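Home Forums Members Search Log in

Bustport Home & Garden Board > Kitchens > Worktops and tables

Thread: Marks on a pale table, and what to do about a line in the surface

tillbrook55
Thu 9 November
I picked up a second-hand table for the utility room. Cream top, smooth, big enough to sort things on. It cost me 30 pounds and another 50 to get it delivered from Craddock. I use it for sorting what comes in from the garden and the odds and ends from the kitchen drawers, so it gets bits dropped on it all day. Most small stuff I pick up one piece at a time and put to one side.
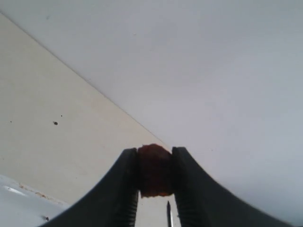

My question is about cleaning. Small crumbly bits get ground in if I wipe straight away with a cloth, and I think that is where my grey smudges come from. Do people brush first or go straight in with something wet?

marl_and_moss
Brush first, always. A soft dustpan brush, then a damp cloth, then a dry one. If you wipe grit about you are sanding the top.

hobnail
Disagree slightly. A brush drags grit as well. I use the vacuum with the small brush end and lift things off by hand before that. I have had the same pale top since April and it has fewer scuffs than the one it replaced.

marl_and_moss
I'm not getting the vacuum out four times a day for a few crumbs.

hobnail
Fair enough. Once in the evening does me.

tillbrook55
Thanks both. I will try the brush for a week. The other thing is a thin dark line on the top, curved. I can't tell by looking whether it is a scratch or a crack. The scuffs I can live with.
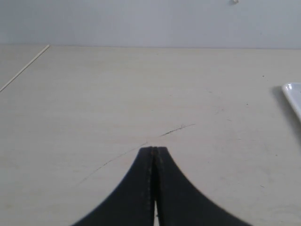
I don't want to put filler in if it only needs a polish, and I don't want water getting in if it is a crack. The seller told me the table came out of a workroom in Jameck and had been wiped down with all sorts.

oddjobber122
Run a fingernail across it, at right angles. If the nail catches, treat it as a crack until you know better. If it slides over, try a melamine cleaner or a bit of bicarb paste on a soft cloth and see if the colour lifts. It could be nothing more than dirt sitting in a shallow scratch.

hobnail
No bicarb on a smooth top please. It dulls it and you end up with a matt patch where the line was.

oddjobber122
I've used it for years on mine with no dull patch. Test it near a corner.

quayside_gran
I had a line like that on a worktop and left it alone. It got longer over the winter because the kettle stood next to it. Keep hot things well away. I sealed it with a wax stick in the end, pale one, and rubbed it level with an old bank card. You can still find it if you know where to look.

tillbrook55
Did the wax pick up dirt afterwards?

quayside_gran
A bit. I redo it every spring.

marl_and_moss
Soseck Hardware had the wax sticks last time I was in, by the paint. Take something with you to match the colour, as the one called cream is rather yellow.

tillbrook55
Will do. The nail catches at one end and slides over the rest, so I'm going to clean it, leave it overnight to dry and then wax the end that catches. No bicarb for now.

Filed under: tables, scratches, cleaning

Recent threads
Drawer runners that stick in damp weather
Getting candle wax out of a tablecloth
55 cm or 60 cm shelf for a utility room?
Where to take old worktops near Craddock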